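# Mesa plegable Hendby

Ref. 3122. Tablero blanco, patas de acero con bloqueo y asa lateral para el transporte. 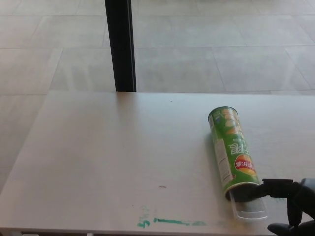

Se sirve montada. Las patas se abren tirando de la anilla hasta oír el clic; para cerrarlas hay que pulsar los 2 botones a la vez.

- **Garantía:** 3 años en patas y bisagras
- **Limpieza:** paño húmedo y jabón neutro, sin estropajo
- **Uso:** interior

Los tacos de goma se venden sueltos (ref. Fleritz). No son compatibles con los de la mesa Drekholm, que llevan rosca más ancha.

Pedidos de 300 unidades o más: consultar plazo con Bianca Moldovan. En junio no hay entregas por la tarde.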